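Bin picking by subscription: is Wasemus worth the monthly bill?

Members have been asking about Wasemus since it started turning up at regional trade days in October, so here is where I have got to with it.

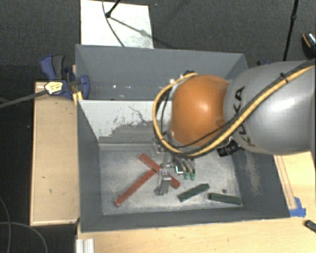 The offer is easy enough to state. Wasemus sells a bin picking service to small and middling workshops. You supply the arm, or lease one through them, and they supply the picking software, a choice of gripper fingers, a set-up visit and a help line. You pay by the month. In return they say you can tip mixed parts into a tub, walk off, and come back to find them sorted or fed to the next machine.

I have heard that last bit from one supplier or another for most of my working life. Parts in a tub lie across each other, lean on the walls and slide into corners, and they have been making fools of confident salesmen for as long as there have been salesmen to send. So I went to the Wasemus open afternoon at Irkthorpe with low hopes and a notebook.

Alcides Amaral gave the talk. He is their applications man, and to his credit he didn't start with a film. He started with the price, which is 4,000 a month for the standard plan, on a minimum term of 17 months. That is before the arm. It also leaves out spare fingers, which are charged as used, and any visit after the first. I asked what a visit costs and was told it depends on the site. I asked for a range and was told somebody would write to me. I'm still waiting.

The figure everyone will remember from the brochure is "up to 60 parts". It took two questions to find out that this meant 60 parts between stops for a person to step in, and that "up to" was doing a great deal of work. Amaral said it was reached with one kind of part, plain in shape, in a tub that was well filled but not heaped. What about a tub that is nearly empty? He was frank that this is harder. The last few parts tend to end up flat on the floor or hard against a side, where there is little room to get a finger down behind them. Anyone who has tried this will nod. It does matter for the sums, though. If the claim is that you can leave the cell alone over a break, the last few parts decide whether you can, and the brochure figure says nothing about them.

The software did look tidy. You show it a drawing or a sample of the part, mark where it may be gripped, and set how hard. There is a screen that shows which part it means to go for next and why it passed over the others, and I would have liked that on the system we had at Kurton, which simply sulked. New parts are meant to take a morning. Ronja Fjeld, who looks after three cells at Pakzad and has been on the Wasemus trial plan since the spring, says a morning is fair for simple bar and block shapes. For a bent bracket it took her the best part of a week, with two calls to the help line. The help line was good, she added. The people on it knew their own product and rang back when they said they would.

I asked her the question I always ask, whether she would pay for it with her own money. She thought about it for longer than Amaral would have liked. Her answer was that one of her three cells earns its keep and the other two don't yet. The good one runs the same few parts all year round. The other two change work so often that the set-up time eats what the picking saves. She plans to keep one licence and hand back the rest when the trial ends.

A few points from the small print, for anyone thinking of signing:

The licence is for one arm in one place. Move the cell across the shop and you need a fresh calibration, and the first plan doesn't cover it.

Fingers wear. Wasemus gives no life for them in writing. Fjeld changes hers every 5 weeks and keeps a spare pair on the shelf. Ask for the price of a pair before you sign, and ask for it on paper.

The tub is your problem. They will advise on size and wall slope, but if your parts arrive in whatever your supplier had lying about, somebody has to tip them into the right one. That somebody is on your wage bill and doesn't appear in the Wasemus payback chart.

Safety is your problem too. The set-up visit covers the picking and nothing else. Guarding, light curtains and the risk assessment are left to you or your integrator. The contract says so quite clearly on its second page, but I heard no mention of it in the talk.

There is a way out after the minimum term with two months' notice. Before that you pay the lot. I don't like this at all for something sold on the strength of being flexible, and I told Amaral so. He said some buyers had agreed shorter terms. If you are one of them, please write in, as I would very much like to know what you had to give up for it.

Where does that leave a shop with one or two machines to feed? If you run a narrow range of stiff, simple parts in decent numbers, and you already own an arm that spends half its day parked, ask for a trial. Do it with your own parts in your own tub, with the worst tub you have among them. Take your own note of every stop and how long it lasted, and don't rely on the screen, which resets its tally when the job is reloaded. (Fjeld spotted that one. Wasemus say it will be changed in the next release.)

If your work changes every few days, I would hold off. A bowl feeder or a person with a stool and a radio will still beat it on cost, and neither ties you in for well over a year.

I have asked Wasemus for stop figures from a paying customer, with the part drawings, covering a full month. Amaral said he would see what he could do. If they arrive I will print them in the next issue, good or bad. In the meantime Fjeld is happy to talk to members who are weighing it up. Send your questions to the newsletter desk and we will pass them on to her at Pakzad.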